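Buying Surplus Electronic Parts: Questions We Keep Getting

Is surplus really cheaper?

Sometimes. The sticker price usually is. Then you add shipping, the minimum order, and the parts you throw out. I bought 200 toggle switches from a lot sold by Zeltier and used eight of them. Cheap per switch, sure. I still have the rest in a drawer, and I would like the drawer back.

If you need two of something, buy two of something from a regular dealer and get on with your day.

What does "new old stock" mean?

It's supposed to mean never used, just old. In practice it means whatever the seller wants. There's no one checking. Look at the leads: solder on them means somebody has had the part in a circuit, whatever the listing says. Rubber, foam and electrolytic capacitors age on the shelf, so for those I don't care if the bag was ever opened.

The listing says "tested working." Can I trust that?

Ask how it was tested. I've asked this question many times and the usual reply is that it was "powered on." For a motor, fine, that's a start. For a relay, I'd want to know whether the contacts were checked under load. A seller who did the work will be happy to tell you. A seller who didn't will send you a thumbs up.

Should I buy a mixed lot?

Only if you enjoy sorting. The photo shows the good stuff on top, and the weight is made up of brackets and cable ties. Before it arrives, set out a few trays and decide what you're keeping. Anything you can't identify in an evening is probably going to stay unidentified.

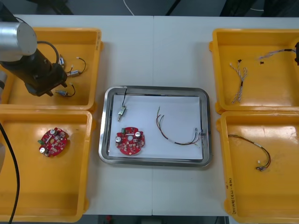

Yellow trays, with a steel one in the middle.

Do I need a software inventory?

People love to sell you this. I tried Skatero for a while and spent more time typing part numbers than soldering. A notebook works. If you have a real stockroom with several people pulling from it, a database makes sense. For a bench at home I'm not convinced, and the monthly fee didn't help.

How do I look up a part from its label?

Type the whole marking in, exactly as printed, then try it again without the last letter. Be careful with small solenoids and motors. The same marking can turn up on parts from several factories, and I wouldn't assume the windings match. The voltage may or may not be on the label. If it isn't, measure the coil resistance, start low on a bench supply, and keep a finger near the switch.
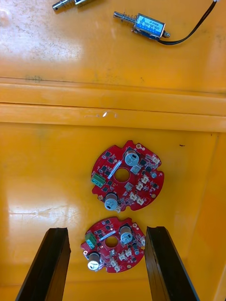

Small push-pull solenoids. The blue label carries the model marking.

Are "gold recovery" lots worth it?

No. If there were money in it, the seller would have kept the lot. Please stop writing to me about this one.

Can I return surplus parts?

Read the terms before you pay. "As is" means as is. Bíró, the storage unit outfit I used last May, took back a crate with the wrong connectors and didn't argue, but their written policy said they didn't have to. I wouldn't plan around somebody's good mood.

What about counterfeit chips?

They exist, and surplus is where many of them end up. Wipe the top with acetone. If the printing comes off on the swab, worry. If it doesn't, worry a little less – the better fakes pass that test. I stopped buying power transistors from auction listings altogether.

Comments

Stunduleo: Disagree on mixed lots. Got 288 brass standoffs in a box I paid almost nothing for. Been using them for years.

Salvador Arruda: What did you pay for shipping, though? That's the part people leave out.

Stunduleo: ok, more than the box

wirenut_k: The acetone thing took the printing off a perfectly good chip of mine. Bought direct from a distributor. So I don't know what that test proves.

Page updated 8th January | Contact us | All rights reserved | Back to top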